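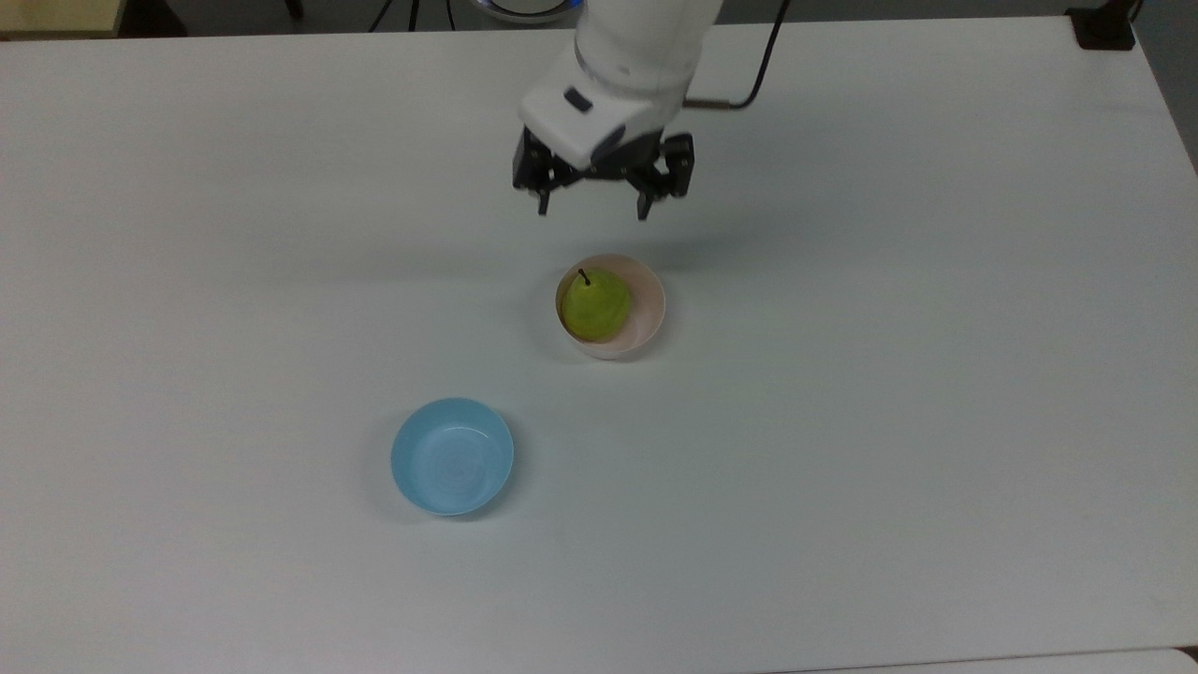
The parallel gripper open over the pear, with the blue bowl still empty.

Ritva Karppinen's bench at Hernmont compares two parallel grippers, the Fodus and the Pindilo, on the same white arm. The task is to move a pear between bowls without bruising it. Each gripper gets 100 runs at 4 force settings, 400 in all. Karppinen began in March with foam blocks and dropped them after a week. "Foam forgives too much," she says. Pears vary in width and roll when pinched off center. The controller, a Peltonen, logs finger position and motor current on every close.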